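Journal > Car stuff > Selling the Ziva

6 January 2025

Quick one, have to be up early. Ziva listing is finally live. Took all evening and I hate every word of it.

Started with what Homus wrote when I bought it. Still had the printout in the glovebox. "Stunning example, must be seen." It was a gray hatchback on a wet lot in Tremgate. But they sold it, to me, so who am I to talk. Tried writing mine in the same style and got as far as "immaculate" and then thought of the back bumper. Deleted. Ended up with plain facts. One owner since Homus, both keys, full service folder, new front tires in October, scrape on the rear bumper (see photo), AC works, radio sometimes doesn't.

Dénes says lead with the tires. Dénes Fekete has sold five cars off his driveway and now he's the professor of it. He also says never put "or best offer" becuase then the price you wrote is just a decoration. Left it off. He may be right.

Price. Went round and round. Homus offered me a trade-in number that was 1000 under what the same car goes for with private sellers, and when I said so the guy just nodded like I'd told him the weather. Very polite about it. They'd want to clean it, warranty it, put it out front, pay the light bill, fine. I get it. Still a thousand dollars. So private it is, and if it hasn't gone in two weeks I go back with my tail between my legs. Put 400 on top of what I'd really take. Room to come down.

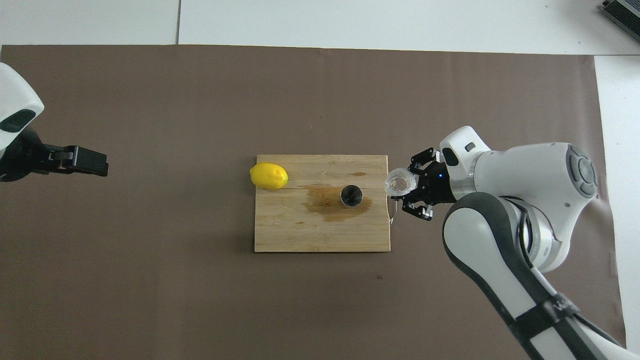

Cutting board, lemon, a spill.

Photos of the car were harder than the writing. Did them behind the library at four, sun already low, long shadow of me across the hood in the first lot. Went again and stood the other side. Got front corner, back corner, both sides, dash with the mileage showing, trunk with the floor lifted so you can see the spare. Bumper scrape close up with my finger pointing at it. Forgot the engine bay completely. Have to do that tomorrow before work if it isn't raining.

Vacuumed it first obviously. Under the passenger seat: a parking ticket stub, one glove, pen from Tijani, so many receipts. The trunk carpet has that mark from the paint can and it is not coming out, I scrubbed it and now it's a larger mark that is cleaner in the middle. Put the mat back over it. Then felt bad and added "stain on trunk carpet" to the ad. So.

Tijani did the oil and looked over the brakes, said front pads have plenty left, rears he'd do by summer. Asked him to write that down. He wrote it on the back of an invoice, in capitals, signed it like a treaty. That's going in the folder. Also the noise when you turn left out of a driveway is a heat shield and he bent it back with his hand, no charge. Months of me turning up the radio over that thing.

First message came before I'd even closed the laptop. "Is this available." Yes. Nothing back. Second one wanted to know if I'd swap for a jet ski. No. Third is a real person, Tímea Vass, wants it for her daughter's drive to college, asked about the timing belt and when the battery was changed. Proper questions. Had to go dig in the folder for the battery one, it's the original I think, said so. She wants to come and see it this week, after work. Told her cold start is fine, I won't warm it up beforehand. Dénes told me to say that. People who know cars put a hand on the hood apparently.
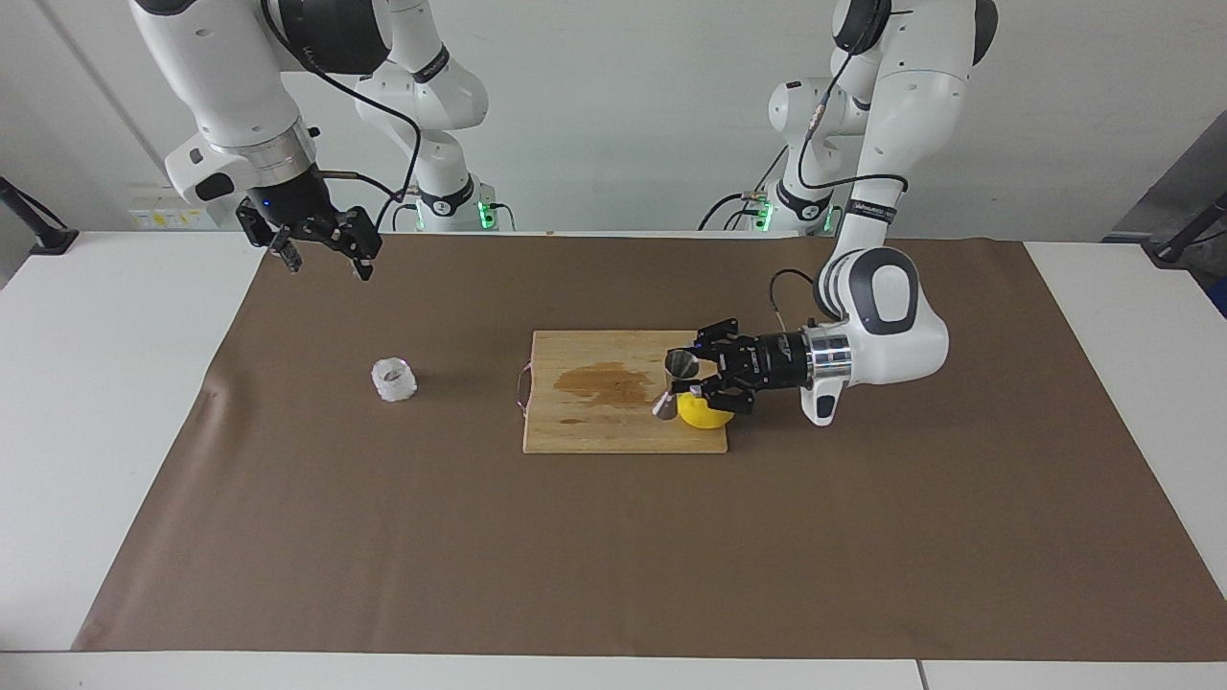 Do I let somebody drive it before they've paid anything?

With me in the passenger seat and after seeing their license, and calling my insurance company first to ask if a test driver is covered.

So that's a call for lunch break. Also have to find the title. I know it's in the filing box. I knew that the last time too and it was in the kitchen drawer with the batteries. Look tonight? No. Tomorrow.

Payment - cashier's check, at her bank, both of us standing there. Don't want cash in an envelope and don't want an app. Keys and title go over after the teller says ok. Bill of sale in 2 copies, have the form off the DMV page, needs the mileage on the day so can't fill that bit in yet. And plates, do the plates come off or stay on? Look up. Write it on the list.

List: engine bay photos, insurance call, title, plates, air in teh back left tire, take my toll tag off the windshield, clear the phone pairing, get my sunglasses out.

Went out just now to check I'd locked it. I had. Sat in it for a bit anyway. Seat's finally the right shape. Radio was working.

Bed.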